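Robot Tending at Diltetti: What Changed for the Operators
Project report, Work and Technology course

3. The workplace

Diltetti makes metal fittings for pumps and employs 127 people. We visited the finishing department twice in October, once in the morning and once at the 2 p.m. shift change. Until last year, operators loaded every part by hand. One person could handle 500 parts in a shift, and most of that time was spent lifting, turning and setting down.

The department now has two robot cells, installed by Skakton. The robots pick up parts, present them to the machine and put them in trays. Operators set up the job, check samples and clear stops. A cell handles 800 parts in a shift when there are no long stops. On the days we visited it did 434 and 500.

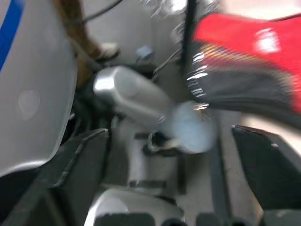 4. What the operators told us

We interviewed six operators and one shift lead. All of them said their wrists and shoulders hurt less than before. Four said the work was more tiring in a different way, as they have to watch two cells and listen for alarms. One said she missed having her own machine.

Training was the main complaint. Skakton gave a two-day course, but only day shift attended. Night shift learned from a binder and from each other. When a cell stops at night and the binder does not cover it, the job waits until morning.

Pay has not changed. The shift lead thought setup work should be in a higher grade, and this was still being discussed when we finished.

5. Comparison with Trastulano

Trastulano, the second company we contacted, put in one cell and kept hand loading for short runs. Operators there rotate every two hours. We could not visit, so this part is based on a phone call and a questionnaire with three replies.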